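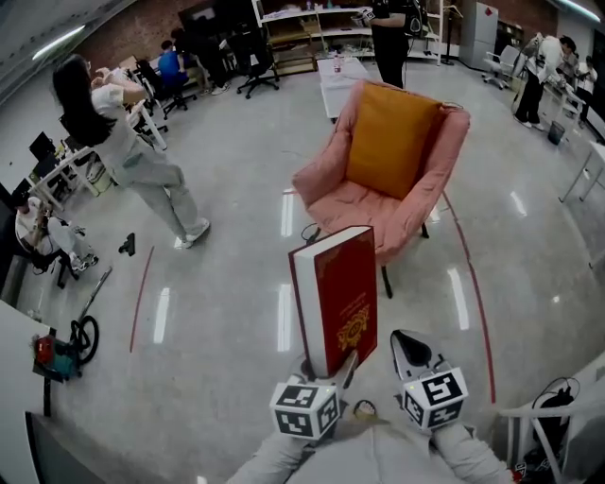 Ticket: Hand-held gripper kits, replacement pads and second-order quantities
Queue: Equipment planning
Status: Waiting on supplier
Opened by: Lab operations, Malberg

Hello all, and thanks for picking this one up. I know it's half a purchasing question and half a fault report, and I did go back and forth over which queue to put it in. The short version is that we're planning next year's equipment spend and I don't want to sign off on more hand-held grippers from Fludex until we understand why we're going through fingertip pads so quickly.

We have 6 kits at the moment, each one being a left and right gripper with the marker cubes. The work has moved on from soft things to household objects, hardcover books among them, and a hardcover is a fair bit harder on a pad than a cushion or a tea towel. The black rubber starts to polish at the tip, then the operator squeezes harder to make up for it, and then the pad lifts at one corner. We budgeted for 18 spare pads to see us through to December and the drawer is already empty.

What we've tried so far:

Wiped the pads down with a damp cloth at the start of each shift. It helped for a morning or so.

Swapped left and right pads on two kits to see whether the wear followed the hand. It followed the hand. Our operators tend to clamp with the left and steady with the right, so that makes sense to me.

Asked people to hold books near the base and ease off once they're upright. Much better, though it's a lot to remember when you're also minding your wrists.

Tried a softer pad from Vovenari that we had in a cupboard. Lovely grip, but it's slightly too thick and the jaws wouldn't close all the way, so please don't order those on my account.

Update, 10:40 am
Purchasing asked whether we could buy complete replacement grippers and skip the pads altogether. I'd really prefer not to. The bodies are in good shape, the indicator lights all come on, and the printed cubes are fine apart from one with a scuffed face. Reprinting a face costs us next to nothing. Replacing a whole gripper would eat the money set aside for chargers and cases, and we need both.

Update, 2:15 pm
Had a good long call with Fludex. They were very kind about it. They say there's a firmer rubber coming and they'll send 5 sample pairs at no charge, but they couldn't tell me the price per pair in quantity, and that's the number I need for the budget sheet. I've asked for it in writing. I also asked whether the firmer pad changes the jaw opening, as we'd have to recalibrate every kit if it does, and that's a day's labour I'd want to put on the same line.

Update, 4:30 pm
Matoušek can mould pads to our own drawing. The catch is a set-up fee, and I don't think it pays for itself unless we go ahead with the larger fleet. I've put it on the sheet as a second option, coloured yellow so it doesn't get added into the total by mistake — that happened last year with the trolleys and it took ages to unpick.

Where that leaves us:

Please hold the order for new kits.
Please go ahead with one more bag of the current pads so the operators aren't stuck.
I'll fit the samples to 2 kits when they arrive and keep a wear log beside the charging shelf.

Leave the ticket open, if you would. Once the quote from Fludex is in I'll attach it and we can settle the quantities.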